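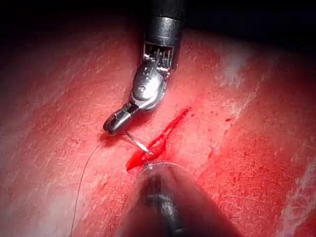 A welcome email is the first thing a new subscriber gets from you, and in Arden it takes very little setting up once your sign-up form is live. Section 6 covers the whole job, from the blank template to the first test send. You'll want your header picture ready before you begin, along with a line of alt text for readers who have pictures switched off. Keep that line plain and say what's there: "polished silver wrist joint on a black instrument shaft, over reddish tissue" does far more for them than "header" or "banner final". Then open the Welcome tab and off we go!

By Encarnación Carretero
May 28, 2018
6 shares | 2 comments

6.1 Create the welcome email

1. Go to Lists and click the name of the list you want. If you only have one, Arden opens it for you.
2. Click Welcome, then New message.
3. Choose a template. Pastor is the plain one, with a single column and big text, and I love it for small lists. Dendton has a side panel for links and looks great on a wide screen.
4. Type your subject line. The preview on the right changes as you type, so have a play with it.
5. In the From box, put a name your readers will recognise. The address underneath must be one you have already confirmed in Settings.
6. Click Save draft.

Note: Pastor and Dendton keep separate colour settings. If you switch from one to the other halfway through, your words come with you but your colours stay behind. 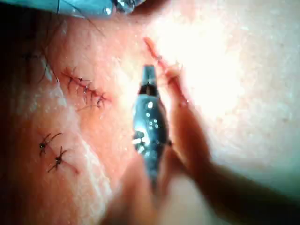 With the draft saved, you can add the reader's first name to the greeting. Put the cursor where you want it, click Insert, and pick First name. A small grey tag appears in the text. Fill in the Fallback box as well ("there" works nicely after "Hello"), or anyone who left the name field blank will get a greeting with a hole in it.

6.2 Switch it on

1. Open the draft and click When to send.
2. Choose Straight away, or set a delay in hours. The Illthorpe walkthrough in section 2 uses a delay of 2 hours, and you can copy that if you've been following along.
3. Tick Send once per reader.
4. Click Test and enter your own address. Read the test on your phone too, with pictures on and then off.
5. Go back and move the switch to On.

Caution: Moving the switch to On does not email people who joined before that moment. Don't try to get round this by removing and re-importing them. Arden treats them as new sign-ups and they will all get the message at once.
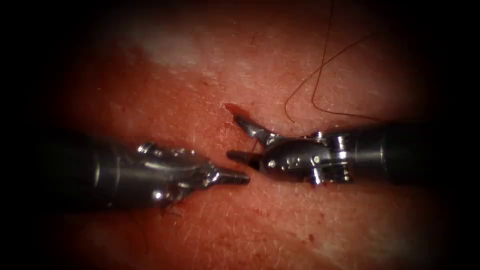

Can I have two welcome emails on the same list?

Only one can be switched on at a time, but you can save as many drafts as you like and swap between them from the Welcome tab. If you want a second message to follow the first, build it as a series (section 7).

6.3 Check how it's doing

The Results page fills in by itself. Opens and clicks sit side by side, and clicking any link in the list shows who followed it. It's my favourite page in the whole program! Baltasar Cabello added the month view in February, so you can now set one month's sign-ups against another without exporting anything.

1. Click Results, then Welcome.
2. Pick your dates.
3. Click Download if you want a spreadsheet copy.

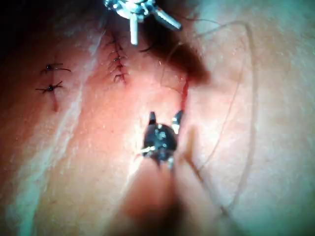

Black gripper with its jaws open in a V, below a silver instrument tip.

Note: Test sends are left out of the totals. Results for a draft you've deleted stay in the list under its old subject line.

Next: 7. Building a series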